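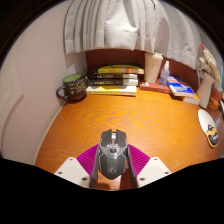 Work on the Nerkby oral history archive moved ahead this period, and the first set of interviews is now catalogued. Edem Aryee and I typed up nine recordings between us, most of them with former ferry workers. The typing takes longer than the listening, and a good part of each day goes by with a hand on a dark grey mouse with silver trim, dragging the playback marker back a few seconds to catch a name. Place names were the hardest part — older speakers use Trolow for the whole east bank, while the survey maps give it only to the landing.

Seven of the nine transcripts have been read back to the speakers and approved. Two are waiting on family members who asked to see the text first. Esi Akpalu has drafted the subject index and will share it with the Kuker reading room before it is fixed. 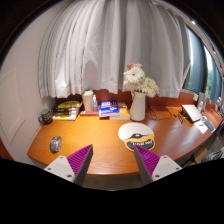 The wood-topped desk and white curtain, with the window to the right.

Spending is within the approved budget. We moved a small amount from travel to translation, as agreed in May, and three of the longer interviews have gone to Kojo Aryee for English versions. The first came back with five queries, all settled by phone. The consent forms have been scanned and the paper copies filed by speaker.

One problem remains. The tapes lent by the Villca ferry office are in poor shape, and two will not play through. We have a quote for repair and will send it separately.

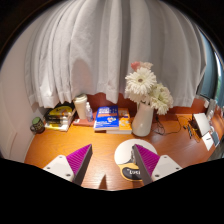 The desk by the curtain, with a green mug at the left end.

Next period we plan to finish the remaining approvals, record three more speakers and open the index to readers.

Selorm Mahama
Tuesday, October 22, 2024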